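How does a robot know where its fingers are?

Close your eyes and touch your nose. Easy, right? Your brain knows where your arm is, even in the dark. A robot does not get this for free. Somebody has to write a program for it.

At Vevon we write such programs. My name is Rocío Agudelo, and my colleague Jhonatan Llanos helped me to make this page for young readers.

Step one: looking

A camera picture is a big table of numbers. Each number says how bright one small dot is. The program searches this table for places where the numbers change suddenly. Such a place is often an edge, for example where a board ends and a white surface begins. Our program is called Beralar, and it looks at 20 pictures every second.

Small things are harder. A thin pin is only a few dots wide in the picture, and when something moves fast, it becomes a smear. Then Beralar has to guess, and it also writes down how sure it is. A guess with a low score is thrown away, and the program waits for the next picture.

Two gripper fingers stand near a wooden board, with a thin pin coming out of a small square hole. For Beralar the important questions are: where is the pin, which way does it point, and how wide is the gap between the two finger pads?
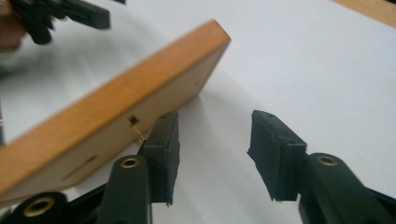 Step two: planning

Now the program knows where things are, and it must choose a path. It draws 150 possible paths in its memory. Most of them are bad. In one, the finger bumps into the board. In another, the pads close too early and catch only air — this was our most common mistake in January. The program crosses out the bad paths and keeps the shortest one that is left.

Step three: moving and checking

The program does not make the whole move at once. It makes a small part, looks again, and corrects itself. You do the same when you put a key into a lock.

Try it at home

Put a pencil on the table. Cover one eye and pick up the pencil with two fingers, but stop 3 times on the way and look where your fingers are. Then do it again without stopping. Which way was faster? Which way was better?

Words to remember

Edge: a line where the picture changes suddenly.
Path: the way the fingers go through the air.
Gripper: the part of a robot that holds things.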